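Section 4: Setting up your first Hirkero deck

I've put this part after the rules summary on purpose, so if you skipped ahead, go back and read how tides work. I'll wait! Everything below assumes you've got the base box and a flat surface big enough for two players to lay out a row of cards each.

1. Pick your harbour card first. I start every new player on Segura, as it lets you look at the top card of your deck once a turn and forgives a lot of bad draws.

2. Count out 52 cards, not including the harbour. You can go over if you like, but then you'll see your best cards less often (I did this for a whole winter and lost a lot).

3. Put in 15 tide cards. If your deck is full of cheap sailors you can drop a couple, but leave it alone until you've played a few games.
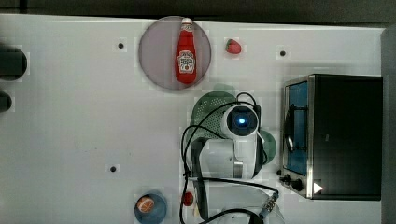 Ketchup bottle on the round plate, strawberry to the right.

4. Add up to 10 storm cards. They're great fun and I always want more of them, but they do nothing on your opening turns and a hand full of storms is a miserable thing to look at.

5. Fill the rest with sailors and cargo. I go heavier on sailors, mostly because I like attacking. If you'd sooner sit back and build up a big hold, lean the other way.

Note: you can't have more than four copies of any card with the same name. Tides don't count towards this.

Now shuffle, and shuffle properly! New cards come out of the wrapper in blocks, and if you only give them a quick riffle you'll get all your tides in one clump. I deal mine into piles, scoop them up in any old order and then shuffle by hand.

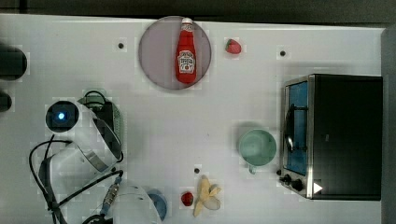 Once that's done, draw 7 cards and have a look. You want at least two tides and something you can play with them. If you haven't got that, show your hand, put it back, reshuffle and draw again one card short. You can keep doing this, though I've never won from a hand of four.

Caution: don't sleeve your harbour card in the same colour as the deck. It stays face up beside you all game, and it's far too easy to sweep it up with everything else at the end and find it in your hand next time.

One thing that trips people up is Jilluvar. The card says "return a drowned sailor", and that means any sailor in your discard pile, including ones you threw away yourself to pay for a storm. It comes back tapped, so no surprise attacks.
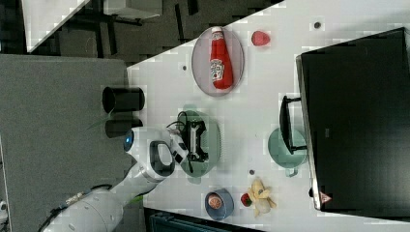 Vilgot Halvorsen wrote in to say that it gets better still with Ondadov on the table, as she untaps the first sailor to arrive each turn, and that he now runs four of each and cuts cargo to make room. I've tried his version and it's quick, but it folds if somebody clears your discard pile early.

6. Play three games before you change anything. Then swap two or three cards at a time and keep the old ones in the lid of the box, so you can put them back if the new ones don't suit you. Sideboards are in Section 5.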